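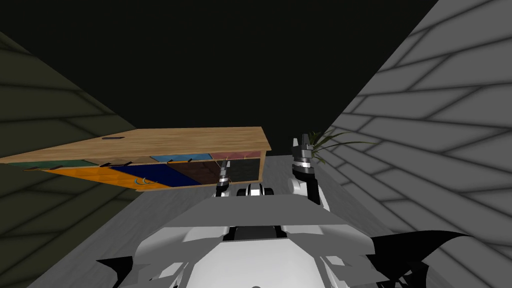 Wesbridge Equipment Planning Group
Minutes of meeting, 11/14/19

Present: Annelore Petersen (chair), Pin-yu Hung, Torben Voß, Spyros Babić, Darmawan Setiawan (minutes)

1. Minutes of the last meeting
Approved with one correction. The Skerska quote was for rental of the arm pair and did not include the base.

2. Simulation machines
Torben reported that the two machines bought in August are in use every night and the drawer task is still waiting in line behind the grasping runs. He asked for a third machine of the same type. Annelore wanted to know if the older one from the Plesitz office could be moved over first. Torben said it could, but the graphics card would need replacing. Agreed to price the card and the new machine side by side.

Storage is also short. The group approved $763 for additional drives, to come out of this year's supplies line. Pin-yu will place the order.

3. Two-arm robot, buy or rent
The drawer cabinet task has so far been done in simulation only. Spyros went over what a real setup would need: the robot with two arms and grippers, a cabinet, floor space and a safety stop. Bellamy can deliver in 8 weeks from a signed order. Skerska has a rental unit free sooner, with a minimum term that most of those present found too long.
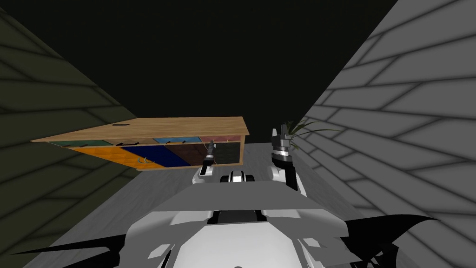 Pin-yu said she would hold off on any purchase until the drawer task had been run 200 times in simulation with the final gripper model, as the choice of gripper changes the price more than anything else on the quote. Spyros agreed on the gripper but did not want to lose the delivery slot. Bellamy will hold the slot without a deposit until the next meeting.

Decision: no order yet. Spyros to get the Bellamy quote split into robot, grippers and service contract.

4. Cabinet for the lab
Darmawan has asked the Plesitz workshop for a price on a cabinet with drawers in two rows and handles that can be swapped. Torben asked that the measurements be taken from the simulation file so the two match. Work is expected to take 54 hours of shop time. Approved in principle, pending the price.

5. Floor space
Room 8 is too narrow once the safety markings are down. Annelore will ask for the bay next to receiving.

6. Other business
Service contract on the old gantry runs out soon. Carried over.

Actions
Torben: prices for graphics card and new machine
Pin-yu: order drives; report on simulation runs
Spyros: split quote from Bellamy
Darmawan: workshop price, send drawings
Annelore: floor space request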